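House Rules for the Gripper Bench

Gallery – Brzozowska Workshop, Flanodton

Every shared workshop has a list of rules taped to the wall, and ours was taped over an older list, which was taped over a fire notice. In January we took the lot down, put the fire notice back where it belonged, and wrote the gripper rules out again in words people might read.

What follows is the page version. It covers the hand-held grippers and the two arms on the Randa benches, and it applies to everyone, including those who have been here since before there were rules and like to mention it.

The old list had 128 items. Number 41 was "See number 12." Number 12 had been torn off. Ľubica Slanina, who chaired the rewrite and has the patience of a parking meter, got it down to 7, and we argued about every one of them over a very long pot of coffee.

The rules

1. Clear the bench before you start. Your mug is an obstacle. So is your lunch, your phone and the manual you're not reading.

2. Check the fingers. Screws snug, faces clean, both fingers the same type. Mixed pairs have been tried. The colour of the tape on the drawer tells you which set is which, and if you move the tape you will be found.

3. Open wide, then approach. Get the fingers well apart before you go anywhere near the object, and bring them down either side of it. Closing on the way in is how we lost the good beaker.

4. Centre before you close. If one finger gets there first, it stops being a grip and becomes a shove. Back off, shift over, try again. It costs you a second or so.

5. Cables go behind the bench and stay there. Zip ties are in the drawer marked Zip Ties, an idea that took us three meetings.

6. Keep hands out of the gap. On the arms this means power off and the key in your pocket, however quick you think you are. On the hand-held tool it means don't pinch your mate, who is trying to work.

7. Write it down. Every dropped, crushed or launched object goes in Indico, our logbook, with the time and what you were doing. "Nothing, it just went" is no longer accepted as an entry.

At the bench

We like a rule better when there's some real work next to it, so the gallery starts with rules 3 and 4. Open fingers, a round thing to pick up, and a decision still to be made about sideways.

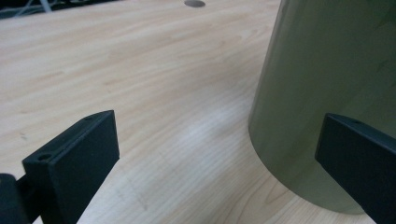 Rule 3, done properly: fingers open, cylinder untouched. Rule 4 still to come – the right finger is a good deal closer than the left.

Round objects get a bit of extra space in the rules because they're the ones that roll. A box that gets nudged will sit there looking offended. A cylinder standing upright will put up with a small nudge, and then one day it won't, and you'll be under the bench with a torch. If it's tall, grip low enough to be steady and high enough that the fingers aren't scraping the tabletop. The tabletops are wood and they keep a record of everyone's mistakes.

Dark marks, scuffs and scratches don't need to go in the logbook unless you can feel them with a fingernail. If you can, tell Ľubica before she finds it. She always finds it.

Asking for changes

Any member can propose a new rule. Write it on one side of one sheet, say which existing rule it replaces, and leave it in the tray by the door. There are 7 rules and there will go on being 7 rules. The sheet on the wall is full and we are not buying a bigger one.

Proposals so far: a ban on whistling (declined), a ban on naming the arms (declined, too late), and a rule that whoever uses the last of the cleaning wipes opens the next pack (under review, feelings running high).

Printed copies are on the hook beside Bench 3. Please leave the hook.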